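Robot Software Developer (Manipulation) – Fuvell

Full time, on site, with 2 remote days a week if you want them. Posted May 16, 2022. Applications are read as they come in.

Hi! I run the software side at Fuvell and I'm looking for one more person to write it with me. I'm writing this ad myself, so it's longer than it should be and it has opinions in it. If you'd like the short version: we write the code that lets two robot arms work together on floppy, awkward stuff like cable, wire and hose, and we need somebody who enjoys planning and control and doesn't mind reading logs. Skip down to "How to apply" if that's already enough for you.

What we make

Our main product is called Flakonel. It sits between the people who want a job done ("wind this cable onto that spool") and the arms that have to do it. It has a task planner on top, a motion planner in the middle and a control loop at the bottom running at 500 Hz. There's also a replay tool, which I love more than is healthy, that lets you scrub through a run with the camera views, joint torques and planner decisions all lined up on one timeline.

We sell it to small companies that assemble things. Manríquez is our biggest customer and they've been wonderfully patient with us. They build wiring harnesses, and cable is miserable to plan for. A box stays a box when you pick it up. A cable has a new shape every time you look at it, and half of that shape is hiding behind something.

What you'd be doing

Most of your first year would go into the two-arm planner. Right now it treats one arm as the holder and the other as the worker, and the roles get picked at the start and never change. That was a fine shortcut back when I wrote it (in a hurry, in March, with a demo coming up) and it's now the thing that holds us back the most. I want the planner to be able to swap roles in the middle of a task, and I want it to know when a swap is worth the time it costs.

Some other things on the list, in no special order:

Regrasp planning. We have a grasp sampler that's good at finding a first grasp and pretty bad at finding the second one, the one you need after the object has turned in the fingers.

Cable state estimation. We track a cable as a chain of points, and the tracker loses its mind at crossings. I have a half-written branch for this. You can throw it away if you don't like it, I won't be hurt.

Camera calibration. It drifts, and we find out from bad grasps. It'd be much nicer to find out from the software.

Tests. We have 600 recorded runs and a nightly job that replays them against the current build. It's the best thing we've built for our own sanity, but it takes far too long and the failure reports are hard to read. I'd like both of those fixed and I'd be thrilled if you wanted to own it.

Collision checking. Two arms on one rail get in each other's way all the time, and the cables that run along the arms are currently modeled as fat cylinders. That's safe, and it also rules out lots of perfectly good motions.

You'll also spend time at the cell. I can't promise pure desk work here, and I wouldn't want to – so much of what goes wrong only makes sense once you've watched it go wrong with the code open next to you. Expect to spend a day or so each week with the arms, more when there's a release coming.

What I'm hoping you have

Solid C++ or Rust. The control loop and the motion planner are C++, a few newer pieces are Rust, and the tooling is Python. You'll need to be comfortable in at least one of the first two and fine with picking up the rest.

Some real time spent with a robot arm, in a job or a lab or a garage. I care that you've had to work out why an arm did something weird. I don't care where.

Enough math to be useful: transforms, basic optimization, a bit of filtering. If you've ever lost an afternoon to a quaternion sign, you know what I mean.

Clear writing. We're a small team and we write a lot down. Design notes, log comments, commit messages – all of it gets read.

Things that would be a bonus, and please don't let them stop you from applying: work on deformable objects, experience with trajectory optimization, any kind of visualization or UI work (the replay tool could use your help), or having supported software that other people run in their own shops.

You don't need a degree. I have one, and I've used one chapter of it.

Who we are

There are 20 of us, and the software group is the smallest part. The rest are mechanical folks, people who look after customers, and the people who keep the lights on. Our building is in Trollau, with free parking and a bus stop out front. We start late by most standards, we don't do weekend work, and we stop for lunch together most days (you're very welcome to eat alone with a book, plenty of us do).

Pay depends on experience and I'll tell you the range in my first reply to you, before you spend any time on interviews. You get a proper vacation allowance, health cover and a budget for one conference or course a year. We can help with moving costs.

The work itself

A look at the cell you'd be coding for, with the spool bare first and then with red on the hub:

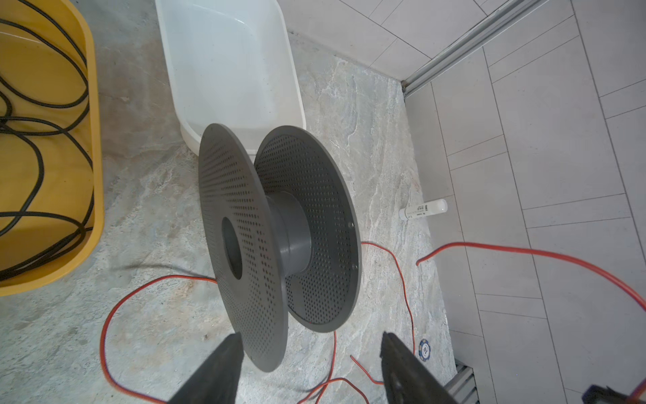
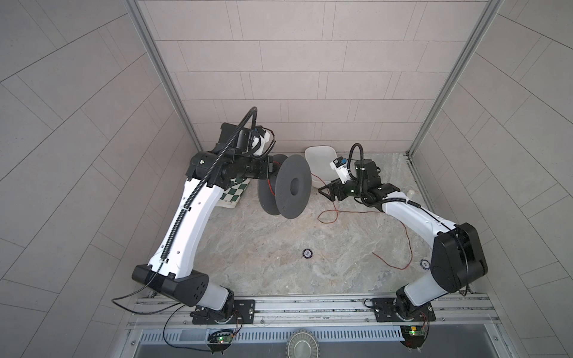
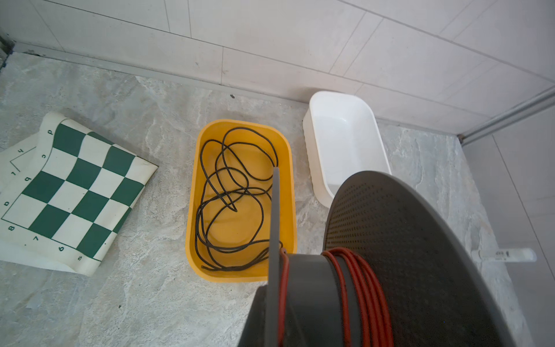
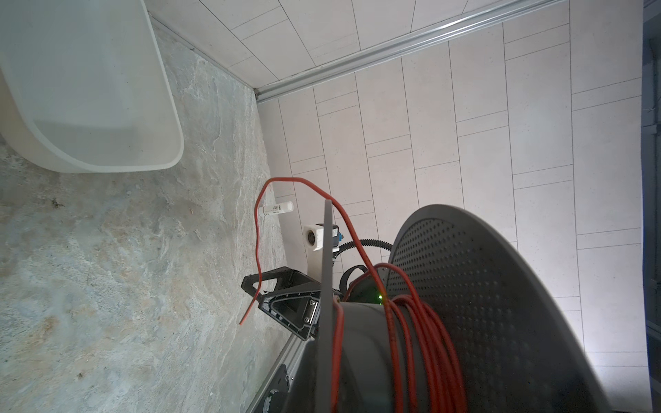 If you're the kind of person who starts thinking about failure cases right away, good, that's pretty much the job. Where should the free end of the cable be before you commit to the next turn? How do you estimate slack when the arm is blocking your view? Take the last view, where there's a coil on the drum and a loose length still arcing up over the hardware and drooping down across the floor. A point-chain tracker has to decide which part of that is wound, which part is hanging and which part is lying flat, and the planner needs an answer it can trust before it moves anything. Then there's the spool flange itself, full of little holes, which is a lovely surface for making depth estimates noisy. I've got a filter for that and I'm not proud of it. If you read this and already have a better idea, please put it in your application!

How to apply

Send an email to the jobs address on our contact page with "two arms" in the subject line. Please include a resume (any format, and short is fine) and a page or less on a bug you chased in a robot or some other physical system: what you saw, what you thought it was, and what it was in the end. I read that part first. Code is welcome if you have some you're allowed to share, but plenty of good people don't, and it won't count against you.

After that there's a call with me, then a paid day here in Trollau where we work on something from the list above together. No puzzles on a whiteboard. You'll meet most of the team and you'll get to run your own code on the arms, with a hand near the stop button like everyone else. We pay for travel, and if a whole day is hard to arrange we can split it into two halves.

I answer every application myself, including the ones where it's a no. If you haven't heard back after two weeks, write again and poke me – it means your mail got lost.

Agencies, thank you, but we're going to do this one on our own.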